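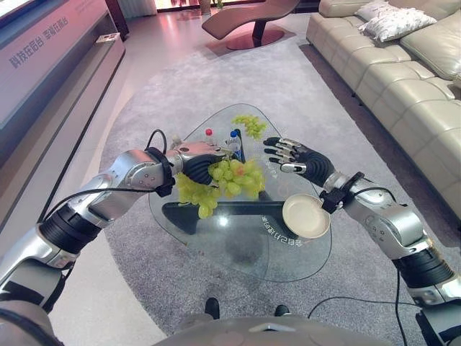 Storka teleop, grape set: left hand current drops out mid-episode
Opened by: Olaia Escobar
Assigned to: Demetrio Barrios
Status: closed, follow-up pending

Escobar, 09:40
Task is grapes to plate, left hand holds the bunch, right hand handles the plate. Target is 200 accepted episodes. The validator rejected 93 of the first 285 with "left_hand_current: gap". Joint positions and video are complete in all of them. Rejects cluster where the left wrist is rolled inward with a full bunch in the hand.

Barrios, 10:15
Please attach one rejected episode and the hand driver log for the same period. Does it happen with the hand empty?

Escobar, 10:50
Attached. Ran the same wrist path with the hand empty and got no gaps. With grapes the operator rolls the wrist further to keep the loose berries off the glass.

Barrios, 11:30
Driver log shows CRC errors on the left hand bus, then a reconnect. The recorder writes nothing for current until the bus is back – position comes over the arm bus and is not affected. Suspect strain on the left wrist cable. Reseat the connector and leave more slack between the wrist band and the forearm.

Escobar, 13:05
Done. 100 episodes since then, no gaps. CRC counter stayed at zero.

Moya, 13:20
What happens to the rejected ones? Training on the Kurunum side expects current for grip force. Please don't interpolate.

Barrios, 13:45
Agreed. Moved to the vision-only split, flag no_current=1. They don't count toward the target.

Barrios, 14:10
Closing. Follow-up for Pacheco: the recorder should stop the episode on bus reconnect and alert the operator. At present the fault only shows up at validation.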